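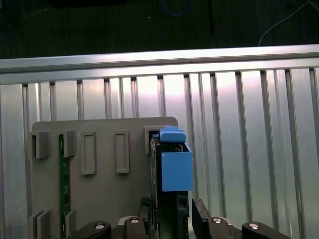 Circuit board with blue plastic housing, in front of a grey fixture plate

Flestley Allotment and Garden Society
Minutes of the spring meeting, May 3, 2022, held in the upstairs room at the library

Present: Dayana Grajales (chair), Marisol Arboleda, Imad Awad, Katherine Ríos (minutes) and 14 other members. Apologies from Arnulfo Giraldo, who sent a very kind note and a tray of leek seedlings, all gone by the tea break.

1. Minutes of the January meeting
Agreed, with one correction. The pears praised under item 4 were grown by Marisol and not by Imad, who says he would gladly have kept the credit.

2. Water
Dayana reported that the new standpipe by the lower gate is now connected and that the old one will stay until the autumn. There was a long and good-natured talk about hoses. Members on the top plots feel that the pressure drops badly in the early evening, when everyone arrives from work at once, and several people remembered the summer when the butts ran dry. It was agreed that hoses may be used before nine in the morning and after seven at night, and watering cans at any time. Imad will paint a board for the gate – green lettering, by popular request.

3. Money
The balance stands at £288 after paying for the standpipe fittings. Marisol proposed setting aside £100 towards a load of composted bark for the main path, which was dreadful all winter. Seconded by Imad and carried, with one member against, who would prefer gravel and asked for that to be written down.

4. Vacant plots
Plot 7 has been given up after many happy years and will be offered to the next household on the list. The rhubarb is to stay where it is. Katherine will write to them this week, and Dayana has offered to walk round with them and point out the boggy corner.

5. Summer show
Same classes as last year, with the addition of a children's class for the oddest vegetable. Arnulfo has agreed in his note to judge the onions again. We still need two trestle tables and somebody with a tea urn – please speak to Marisol if you can help with either.

6. Any other business
Someone has left a good pair of secateurs on the bench by the shed. They are with Dayana. There was also a question about bonfires, and the rule remains as it was, none before October.

The next meeting will be in the same room, with the date to go up on the shed door. Katherine to bring the biscuits.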